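Forum > Home and Furniture > Tables and Desks
Thread: Cleaning and protecting a light wood-look table top

idrisa_m
Posted July 21, 2022
I bought a secondhand table from the Litska line and want to sort out the top before I start using it every day. It's pale beige with a fine grain. The seller called it wood, and a neighbor says it's laminate. It has a rounded corner, and I can't find a seam on the curve with my fingernail.

What do people clean these with? I have a bottle of Zanex oil left over from a bench, but I don't want to put it on the wrong thing. I paid 80 for the table, so I'm not going to spend a fortune on it.
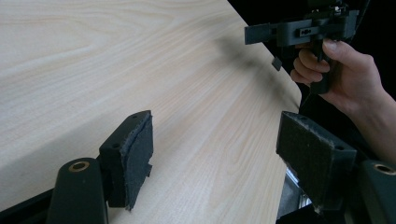
Re: Cleaning and protecting a light wood-look table top

plankton161
Looks like laminate to me. Don't oil it. Oil can't soak into laminate, so it sits on top and goes sticky, and then you spend an evening getting it off with dish soap. Warm water, a drop of soap, wipe, dry. You don't need anything else.

samina_rajput
I wouldn't be so quick. I had a Talpur desk that everyone told me was laminate and it was veneer with a hard lacquer on it. The grain on a light veneer can be that fine. Turn the table over and look at the underside near the edge before you decide. If it's veneer and the lacquer has worn through, water will get in and lift it.

plankton161
A worn lacquer would show up as dull patches where people put their arms. And he still shouldn't oil it if it's lacquered, so the advice comes out the same.

samina_rajput
The oil part, yes. The water part, no. A wet cloth on worn veneer is how I lost the front edge of my desk. Use a cloth you've wrung out hard and don't leave it lying there.

idrisa_m
Thanks both. I looked underneath with a flashlight. The underside is plain brown with no grain, and there's a sticker that just says 1,234 and nothing else. Does that number mean anything?

gritpaper
Probably a stock number from whoever sold it first. My Jula shelves had something similar and the shop couldn't tell me what it was.

A plain brown underside fits laminate, since they often put a cheap backing sheet on. It doesn't prove it. Try looking at the grain lines instead. On printed laminate the same bit of pattern usually comes round again somewhere on the top. Look along the table with a lamp down low at one side and you'll also see if the surface has any texture that doesn't match the lines.

idrisa_m
Tried the lamp. I think I found one streak that repeats, near the straight edge. It's hard to be sure because the streaks are all so close in color, beige on cream. I'm leaning toward laminate now but I'll treat it gently either way. 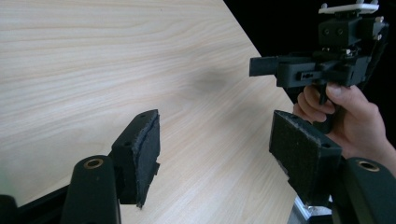 The other thing I wanted to ask was about mats. I'll be using it for paperwork and some model kits, so knives and glue. Is a cutting mat enough or should I cover the whole top?

plankton161
Cutting mat is enough. Get a bigger one than you think you need. Glue comes off laminate if you catch it early. Once it's set, use a plastic scraper and hold it flat.

gritpaper
I'd cover it. I used only a mat on mine and there's a ring of small cuts all the way around where the mat stopped. A sheet of hardboard costs very little and you can throw it out in a couple of years.

samina_rajput
Agree with gritpaper on this one. Put something soft under the hardboard though, or grit gets trapped and scratches the top. I use an old flannel sheet. And watch the rounded corner - if the board sticks out past it you will catch your hip on it every time you walk by.

plankton161
A flannel sheet slides around. Use shelf liner, but not the rubbery kind, it can leave marks on a light surface if it stays there for months.

idrisa_m
I'll get the hardboard and cut the corner to match. The Zanex is going back on the shelf for the bench. I'd like to have the table set up well before December, when I do most of my kits.

samina_rajput
Trace the corner on cardboard first and use that as the template. Saves a sheet of hardboard.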